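Ticket opened Thursday by Jolien Dekker, Golivville break room
Status: waiting on Hendrik

Hi Hendrik, the arm stopped again at 2 this afternoon, error 23 on the panel. I restarted it and got the same thing - so I'm back to doing the counter myself, which I used to grumble about!
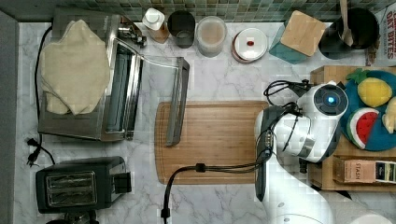
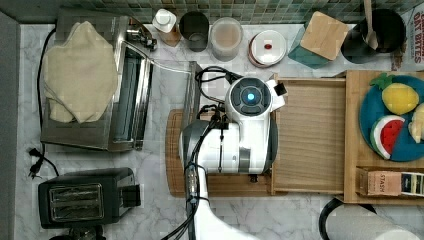 Same counter, from the other side:

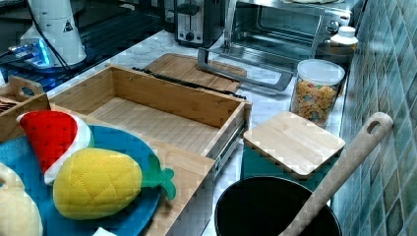 Anouk likes having her mornings free now, so she's keen to get it going. Could you call me before you reset anything?

Contact Trolen Support | © Trolen | Back to top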